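Setting up the Prolex head camera kit for moving chairs

We have now used the Prolex kit from Ziltier for one winter, and several people wrote to me to ask how we set it up for the chair task. So I have put the steps in one place. The kit costs more than the one we had before, and I will say at the end if I think it is worth the money.

What you need

The head camera and its bracket, the two hands with their wrist adapters, the hand cables, and the small hex key from the lid of the box. Do not lose this key. Noreen Ghumman lost ours in the first week and the replacement took 27 days to come.

Step 1. Fix the bracket

Screw the bracket to the head plate with the short screws. The long ones also go in, but they touch the board inside. Tighten by hand until the bracket does not move, then a quarter turn more.

Step 2. Set the camera angle

The manual tells you to set the camera level. For a table this is fine. For a chair it is too high, and you will see the wall very well and the chair not at all. Tilt it down until both the seat and the floor are in the view when the robot stands at its working distance. Then write the angle on a piece of tape, as the scale on the bracket is hard to read.

Step 3. Fit the hands

Push the wrist adapter on until it clicks and close the two screws. Leave some slack in the cable, enough for the wrist to turn fully in both directions. Our first cable was too tight and the robot stopped each time with error 339. The support page says this is a power fault, but with us it was only the cable.

Step 4. Calibrate

Start the calibration from the menu and keep away from the arms. It takes around 2 minutes. If the light in the room changes a lot, for example when the sun comes in, do it again. Naveed Kiani does it every morning and after lunch - I do it only in the morning and I don't see a difference.

Step 5. First trial with the chair

Put the chair with its back to the robot. Start with the hands open and outside the armrests, and let the fingers come to the backrest slowly. In the settings, choose "soft" for the grip. The "normal" grip is made for boxes and it pulls the chair sideways.

A chair on casters turns easily, so use the slow speed for the first day. Look also at where your desk feet are before you start, and keep the route wide.

Is it worth it?

For us, yes, with two complaints. The bracket scale I have mentioned already. The other is the licence, which must be renewed each March and costs 360 euros. Mechthild Strebel at Ziltier answered all my mails within a day, and she has promised a better scale in the next version. If you already have the older hands, I would keep them and buy only the camera and bracket.

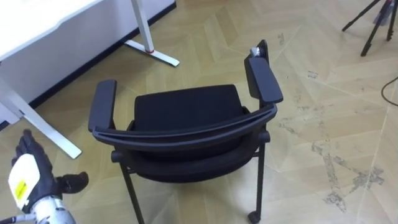
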